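Visit to the Cadari Training Kitchen, October

Report prepared for members of the Umik catering network

In October a delegation from our network visited Cadari, which supplies prepared lunches to schools and clinics in the Bavov district. The company serves 600 meals a day from one site. Our host was Halyna Levchenko, who has managed the kitchen floor through the move to automated handling. The visit began at 9 a.m. in the practice room, where new tasks are tried on a small scale before they go to the line.

The tabletop there is set with play food and ordinary kitchen items. On the day of our visit it held a strawberry, an orange slice and a banana, with a bowl, a colander and a small oven placed within reach of the arm.
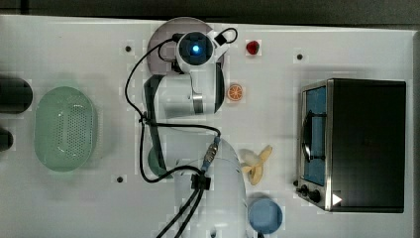 Margaux Guillot remarked that her own staff would want to know who decides when a task is ready for the line, and that in her experience this question is settled too late. Ms. Levchenko replied that the decision belongs to the shift leads. An engineer may recommend a task, but a lead must sign for it, and a lead may also withdraw it. Two tasks have been withdrawn since spring.

The arms have taken over much of the lifting and placing at the tray stations. Five employees who formerly worked at those stations have been retrained. Three now set up and supervise the arms, and two have moved to diet checks, a section that had been short of people for a long time. Pay grades were kept during the training period and reviewed afterward.
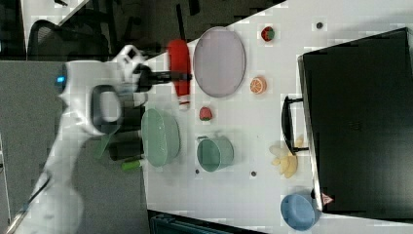
We were given time to speak with employees without management present. Abundio Esquivel described the change as mixed. His shoulders trouble him less, and he values the regular hours. He also finds the work quieter than he would like — the tray stations used to be where people talked. The company has since moved the morning break so that both shifts overlap.

Condiments were discussed at some length. Bottles differ in shape and are often put down in different positions, and the leads regard them as a useful test of whether a task has been properly prepared.
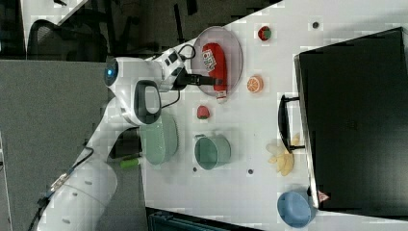

The gripper at the red bottle, practice room, Cadari.

Maksym Kushnir presented the training plan, known in the company as Bilyk. Each trainee spends three weeks in the practice room, followed by two on the line beside a lead. Trainees keep a written log of every stop and its cause. Members asked for a copy of the log sheet, and Mr. Kushnir agreed to provide one.

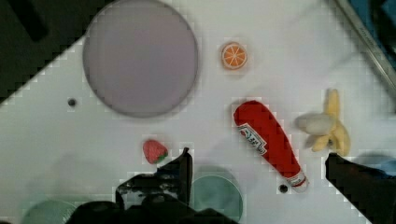
The afternoon session dealt with cleaning and safety. Cleaning remains a manual duty and now takes longer than before, a point the company had not planned for. An additional half hour has been added to the closing shift. Halyna Chornovol asked whether temporary workers receive the same safety instruction as permanent staff. They do, although the written material is at present available in one language only.

The delegation thanks Ms. Levchenko and her colleagues for their openness. Members who wish to receive the log sheet should write to the network office before the end of the month.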